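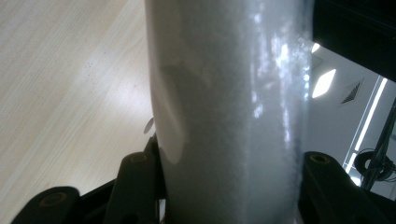

Kedusia workshop, January

Hand-held gripper build: common questions

What is it?
A two-sided gripper you hold and work yourself. Leen Hattar and Ziad Haddad are building it at the shared bench, and the same fingers will go on an arm later.

Why start with a white cylinder?
It's wide and it's round. If the fingers don't sit evenly on either side, we want to find out on something simple.

Are the fingers finished?
The shape is. They're black with rounded ends, and each has a screw hole near the tip. The pads are still being worked on -- Marina Liapis has the third version.

How much does it weigh?
141 grams for the fingers and linkage. The handle is extra and we keep changing it.

What has it cost?
About 60 percent of the budget so far, most of it on bearings.

Can I use your files?
Yes. Ask Kenneth Estrella for the Lanico folder. The finger files are final, the linkage files are not. Print 2 of each finger -- the first one usually needs its hole cleaned out with a drill.

Can I try it?
Come by after 8 in the evening. Put it back on the charging shelf when you're done, with the fingers open.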